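Unit: highway maintenance truck, tandem axle, rear-mounted crash attenuator
Depot: Putley
Odometer at inspection: 1,630 km since last service
Date: October 29, 2018
Standard applied: Rampersad fleet procedure, shoulder and lane closure vehicles

## 1. Cab and controls

- [x] Service brake, park brake: pass
- [x] Horn, reverse alarm: pass
- [ ] Driver's seat belt: retraction slow. Clean the guide and retest before next dispatch.
- [x] Two-way radio: pass on both channels
- [x] Mirrors: pass. Left convex mirror replaced in February; bracket still tight.

## 2. Lights and conspicuity

- [x] Headlights, brake lights, indicators: pass
- [x] Amber beacons, roof: pass
- [ ] Arrow board: one lamp out, upper right. Board remains legible at the required distance, but the unit is not to be used on a left lane closure until the lamp is changed.
- [x] Retroreflective tape, rear and sides: pass. Some edge lift on the driver's side tailgate, colour still within tolerance.

The arrow board controller was cycled through all modes. Changeover from left arrow to caution mode was normal. The fault is confined to the lamp and its socket; wiring tested good back to the junction box.

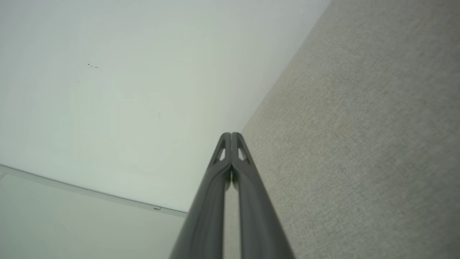

*Two-fingered gripper, tips close together.*

## 3. Attenuator (Dekel)

- [x] Cartridge housing: no dents or tears
- [x] Hinge pins and retaining clips: all fitted
- [x] Hydraulic lift and lower: pass, no drift after 20 minutes raised
- [ ] Lower left hose: light chafing at the clamp. Outer cover only. Re-route and sleeve.
- [x] Manufacturer's plate: legible

Hinge pin bolts were checked with a calibrated wrench, tag 397. The previous sheet recorded tag 384, which is out of service for recalibration. Results from the two sheets should not be compared directly until the certificate is received.

## 4. Load and traffic control equipment

- [x] Cones: stacked, sleeves clean
- [x] Sign stands and sandbags: secured
- [ ] First aid kit: eyewash past expiry. Replace.
- [x] Fire extinguisher: gauge in green, pin and seal present
- [x] Wheel chocks: two, in brackets

## 5. Disposition

Conditional release. The truck may be used on right shoulder work only, with the attenuator lowered and a Ceson advance warning trailer upstream. Seat belt and eyewash items are to be closed before the unit leaves the yard. Hose item to be closed at the next scheduled service, or sooner if the inner braid becomes visible.

Arrow board lamp on order. Repeat section 2 in full after fitting and attach the new sheet to this one.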